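A morning at the Grelia display plant

I've been buying store displays for our little chain of gift shops for ages, and I had never once seen one get made. So when Olga Iturra from Grelia asked if I wanted to come to their August open day, I said yes before she'd finished the sentence!

The plant is at the far end of an industrial park, past a tire place and a bakery outlet (dangerous, I bought rolls). You sign in, you get a visor and a pair of those flappy shoe covers, and off you go with a group. Ours was led by Pascual Vergara, who runs the cutting room and talks faster than I can write. He started us at the big flatbed cutter, where sheets of corrugated board go in plain and come out the other side as side walls, trays and header cards, all still hanging together by tiny tabs. On a good shift they get through up to 2000 sheets. It's loud in there, but I could have stayed an hour.

Next came the folding tables, and we got to build a counter display ourselves. Four parts, no glue, no tape. Mine leaned. Catalina Alarcón, who designs most of these, took it apart and showed me I'd put the back brace in upside down, and then it stood up straight as anything. She says she tests every new design on people from the office who haven't seen it before, and if they reach for the instructions she goes back and changes the tabs. I wish our last supplier had done that, because I have spent whole evenings on my stockroom floor with a floor stand that would not stand. 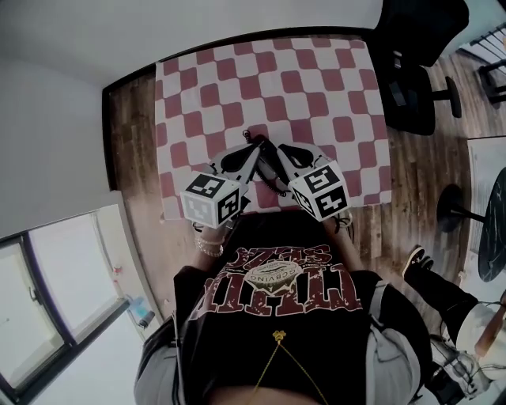 Can you order a small run, or is it all giant orders for supermarkets?

The minimum is 100 pieces for anything printed, and plain white trays can be ordered in packs of 10.

That was better than I'd feared. Printed pallet wraps are a different story, and I'd have to team up with another shop to make it worth the money.

After coffee we saw the load test, which was my favorite part. They stack sandbags on a shelf and leave it in a damp room overnight, then measure how far it sags. The one we looked at was a new shelf tray called the Kurico, and it had hardly dipped. I've asked for a sample for our candle range, which is heavy and has flattened more than one cheap tray.

Small grumbles: the parking is tight, and the showroom at the end was so packed I never got near the lit-up header signs. I'd go again, though, and I'd take the early tour next time. The rolls were great too.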